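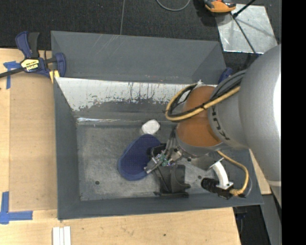
Bin picking cell, KUKA arm over the near bin. Bins clamped together.

Right, thread on cell housekeeping, as promised to the Rinholm lot. Written on a train so bear with me

Cables first. Look at the loops by the orange wrist. You want slack there, but slack that goes where you expect. Run the wrist through its full range at slow speed and WATCH the loop. All of it, both directions. Then tie up. Then run it again

Ties: snug, never crushing. If you can't turn the tie with two fingers it's too tight. Erkbridge lost a camera lead in August this way, half a day gone

Clamps. Bin moves 2 mm, your calibration is fiction. We check clamps at the start of every shift and after any knock, however small. Put it on the sheet, with initials. "Looked fine" isn't an entry

Tape corners on the table = fixture positions. Don't peel them, don't "tidy" them. If the tape lifts, stop, re-measure, re-tape, then carry on

Camera bracket. Paint pen line across bolt head and bracket, every bolt. Line broken = recalibrate. No arguing with the line

Worn bins: scuffs and bare metal change what the camera sees. Shiny patches especially. Log it, take a reference shot of the empty bin, swap if depth goes patchy. Kamran Swati wants them swapped every 2000 picks regardless, I think thats overkill but he's usually right so

Speed when anyone is teaching or reaching near the bin: reduced mode, 200 mm/s max, enabling switch in hand. Not on the table. Not in your mates hand. Yours

And hands out of the bin until the arm is stopped properly. Paused is not stopped. Planis have this on a sign now, good on them

Someone asked about the standard. ISO 10218, both parts, plus your own risk assessment for the gripper and the objects. The arm's paperwork does not cover your gripper!! Had this row with Niazi twice

Will post the check sheet when I've got signal, it's one side of A4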